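串帖,接着昨晚没写完的话题:机器现在能不能干家务和门店里的杂活。我只谈一类活,收纳。拿起来,放进去,关上。洗碗叠衣服先放一边,那两个话题已经被演示视频说滥了。

---

先定义“能干”。我的标准:物体种类事先不完全知道,摆放姿态不固定,现场没有人在旁边随时按停,失败后机器自己知道失败了。满足前面几条而缺最后一条的,我算作不能。一台不知道自己没放进去的机器,会很认真地把抽屉关在伞柄上。

---

按这个标准,刚性小物件的抓放可以算基本能干。盒子、杯子、瓶子、方块,平行夹爪加一个像样的视觉策略就够。剩余误差多数来自标定和遮挡,抓取规划本身的贡献已经不大。

---

拿折叠雨伞做对照。一把收拢的伞,从规划角度看是三段性质不同的东西:硬手柄,带活动关节的伞骨,裹着的伞布。夹手柄,重心在下面,会摆。夹伞布,布和伞骨之间有滑移,力传感器读数像夹了一卷松掉的毛巾。夹中间那一段,关节会转。

---

弯柄伞还多一个麻烦:弯钩。它让物体的包围盒变得不诚实。包围盒算出来放得下,实际放的时候钩子先碰到边沿,整把伞绕着接触点转起来,末端跑到你没建模的地方去。

---

钩子也有好处,可以挂。Hurkholm 门店的伞架就是利用弯钩挂着收,店员单手完成。我们试过让机器模仿挂的动作,难点在最后一小段:钩子套过横杆时手指挡住了相机,全靠触觉收尾。这一段人是不看的,手腕感觉到重量转移就松手。机器要把“重量转移”写成一个阈值,阈值又跟伞的湿度有关。湿伞重。

---

说说手指。硬质平指夹圆柱是线接触,伞在里面会转。带弧面的软垫指会把物体包住,接触面大,转动阻力也大,代价是指尖变厚,进窄缝困难。我现在的倾向:收纳任务用弧面指,从密集货架上取货用薄指,别指望同一副手指两头都占。

---

我们换过两种软垫。Cheng 软垫偏硬,寿命长,夹伞布会打滑。Lamis 软垫偏软,夹布好,夹抛光硬塑料的时候粘手,松开时物体会被带歪一点。这“一点”在放到桌面上时无所谓,放进窄格子时就是成败。

---

关于松手。论文里松手通常是一句话:张开夹爪。实际上松手是收纳任务里最容易丢分的动作。物体底部有没有触底,触底后有没有支撑,手指张开的空间够不够,手指退出时会不会勾住绳环或者弯柄。每一项都需要单独的判断。

---

给一组自己的数,样本小,别当基准引用。弯柄折叠伞放进敞口抽屉,16 次,抓取失败 2 次,放置失败 4 次。抓取失败都是伞布滑移。放置失败里有 3 次发生在松手之后:伞已经在抽屉里,手指后退时把它又带了出来一截。

---

注意那 3 次,如果只看末端位姿日志,会被记成成功。位姿到了,夹爪张开了,程序返回了。所以我现在看别人报成功率,先问一句成功是谁判的。

---

判定这件事单独说几句。常用的办法有三类:人看;另架相机跑检测;在参考物上贴编码标记,用已知几何反推位置。最后一种最便宜也最可靠,缺点是家里不会有人往自己的抽屉里贴黑白码。它适合做研究期的尺子,不适合写进产品假设。

---

有人问为什么要用带码的方块,直接用日用品不行吗。可以,但没有真值。方块的好处是每个可见面都能给出姿态,手挡住一个面,往往还有别的面可用。想知道广角镜头在画面边缘到底把位置估歪了多少,方块放过去量一下就有答案,拿雨伞量不出来。

---

广角镜头本身。手持或腕部相机基本都走广角,理由充分:手指和目标能同时在视野里,环境也带进来,便于定位。代价是边缘直线变弯,墙缝、柜沿都是弧线。端到端策略对此不太在意,它从头就在弯的世界里学。传统几何管线会在意,去畸变那一步做得差,后面全错。

---

混合管线最容易出事:一半模块吃原图,一半模块吃校正后的图,坐标系文档写在某个人脑子里。这种 bug 的典型表现是画面中心一切正常,靠边就差一截,于是有人写个补偿系数,再过半年没人敢删。

---

再说抽屉。柜子我们用 Jodwood 的窄柜做过一轮,也用过别的。抽屉的变量比想象中多:滑轨阻尼,拉手形式,前板高度,满载和空载时的拉力差。没有拉手、靠按压弹开的抽屉,对夹爪来说是另一道题。

---

拉抽屉是受约束运动,末端轨迹必须和滑轨方向对齐。偏一点,侧向力就上来,轻柜子会整个跟着走。人会下意识用另一只手扶一下柜体。单臂机器没有另一只手,只能拉慢一点,或者把柜子固定到墙上。给测试柜上螺丝的实验室不少,论文里写出来的不多。

---

所以评估“机器能不能收拾屋子”,要先看环境被改造了多少。柜体固定了没有,抽屉是不是预先拉开的,台面上有没有无关物,地上的线收了没有。每一项改造都合理,都能写进方法部分。全部加起来,和一个普通住户家的距离就相当可观。

---

地上的线要单独列。白色线缆在反光的浅色地面上,对底盘的避障来说是最差的组合:低矮,对比度低,形状不定,旁边还有灯的倒影。固定臂不受影响。移动底盘请先解决这个再谈去厨房拿东西。

---

门店的情况反而好一些。地面干净是运营要求,货架尺寸统一,商品有条码,营业后没人走动。夜间归位这种活,把范围限制在刚性包装商品,我认为已经可以上。限制条件要写在合同里。软包装、挂卡、伞、帽子都划出去,留给早班的人。

---

帽子为什么划出去:它没有稳定的“放好”状态。叠着放,下一顶会把上一顶压变形。挂着放,要找挂点。同类的还有布袋、围巾、搭在椅背上的任何织物。椅背上的布对机器来说还有语义问题:是放在那里的,还是落在那里的?该收还是不该收?人也经常答错。

---

示教数据的采集方式,我偏向手持夹爪。优点很直接:采集端和执行端的手指一致,视角一致,操作的人能感觉到阻力,速度也接近正常干活的速度。遥操作采出来的轨迹普遍偏慢,迟疑多,策略会连迟疑一起学走。

---

手持的缺点也要写清楚。人的手腕自由度太好,很多动作机械臂到不了。收伞进抽屉时人会很自然地翻腕,把弯钩转到朝里的一侧,对应到臂上可能正好穿过奇异位形。所以采完要做可达性过滤,扔掉的部分往往是最漂亮的那些。

---

另一个缺点是人会太聪明。操作的人看见抽屉里已经有东西,提前绕开,从不碰撞。数据里没有碰撞,也就没有碰撞之后怎么办。策略第一次碰到边沿时,面对的是训练集里不存在的状态。我的做法是专门留一批“放得不好再纠正”的示教,效果比单纯加量明显。

---

抽屉里已经有东西,这才是真实的收纳。空抽屉只在演示视频里存在。一把伞占着对角线,再放一个小方块进去,人会把方块塞到旁边的空隙,或者先把伞推一下。“先推一下”是非抓取操作,多数策略的动作空间允许它,数据里却几乎没有。

---

黑色物体再补一条。黑伞布吸光,深度相机返回的点稀疏甚至没有,放在深色夹爪软垫之间,分割边界基本靠猜。RGB 策略好一点,能利用褶皱上的高光,换个灯位又要重来。测试集里全是彩色塑料玩具的,请加几件黑色织物。

---

两张广角画面,地方相同,对象就是上面说的弯柄黑伞和带码方块。

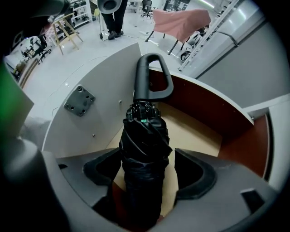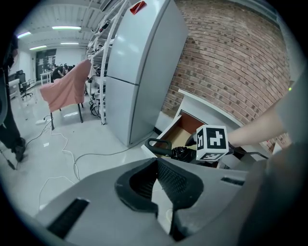

上一张:弧面指之间的黑伞,弯柄朝右。下一张:开着的抽屉,手里是带码的白方块。

---

看上一张时留意接触位置:两指夹的是裹着伞布的那段,手柄和伞骨关节都在夹持点上方。这种抓法手柄是自由的,放置时弯钩朝哪边,取决于夹持前那一刻的朝向。想在手里转过来,两指夹爪做不到,得先放下再抓。

---

下一张里,抽屉内有一件带弯环柄的黑色皱褶物,方块在它的右上方。按前面说的,这属于抽屉非空的情形。让策略来做,我会先看它怎么选落点,再看手指退出时离那个弯环有多远。

---

回到开头的问题,给一个分项的判断,全部是我个人口径。

- 刚性物件入敞口容器:能。
- 刚性物件入窄格:限定物件后能。
- 开关带拉手的抽屉:柜体固定时能。
- 弯柄伞入抽屉:能做出来,交不了货。
- 织物归位:不能。
- 判断某件东西该不该收:不能,也别承诺。

---

有人会说再堆一个数量级的数据就行。抓取那部分我信。松手、判定、非空容器这几项,我没看到单纯加量的收益,至少在我手上的任务里没有。瓶颈在数据里有没有那类状态,以及谁来打成功与否的标签。

---

接下来打算测的:同一把伞,弯柄朝里和朝外各做一轮,其他条件不动;Cheng 和 Lamis 软垫各做一轮;判定改成独立相机,不再信末端位姿。湿伞单独一组,放最后,因为会弄湿软垫,后面的数就不能比了。

---

问软垫硬度和夹持力设定的,我手头的记录单位不统一,整理完再贴。问柜子型号的,Jodwood 那款窄柜,抽屉阻尼偏大,空载时拉开要比预想的用力,拿来做拉抽屉测试记得先配重。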